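The blurbs in this repo come from the backs of books, and you should trust them about as far as you'd trust any back cover. Novus and Dolau supplied most of them. Wannasri's were retyped from paper catalogues.

## What's in it

- `blurbs.csv`: one row per title, short fiction and novels only
- `flags.csv`: phrases I got sick of ("unflinching" turns up 70 times)
- `notes/`: my grumbling, unsorted

## Known problems

Six of the Dolau blurbs describe a different book from the one they're attached to. I've left them in and marked them `wrong_book`. Another 19 call a story collection a novel, presumably on the theory that novels sell.

The `genre` column is whatever the publisher claimed. "Literary" seems to mean a muted cover and no colour on the spine. I wouldn't train anything on it.

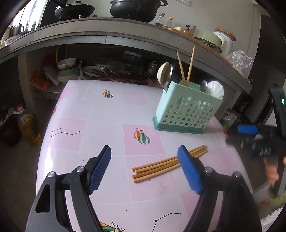
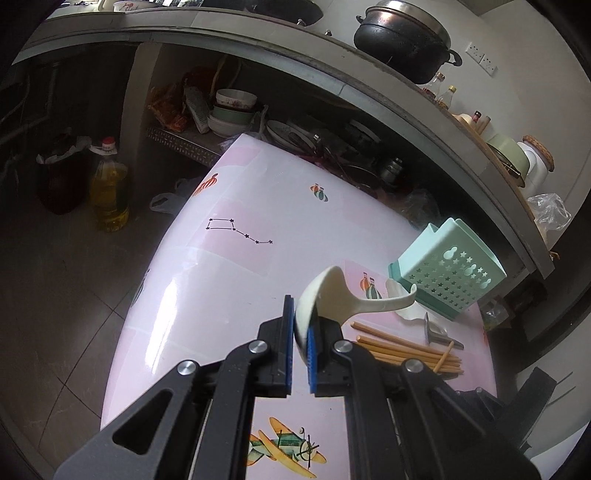 ## Bruletano

Two people have asked for the Bruletano list to be merged. Its licence says "free for fair use", whatever that's supposed to cover, and half the entries look copied from Novus anyway. Until somebody shows me where they came from, they stay out.

Corrections welcome, with a scan of the jacket. "I'm pretty sure" isn't a source.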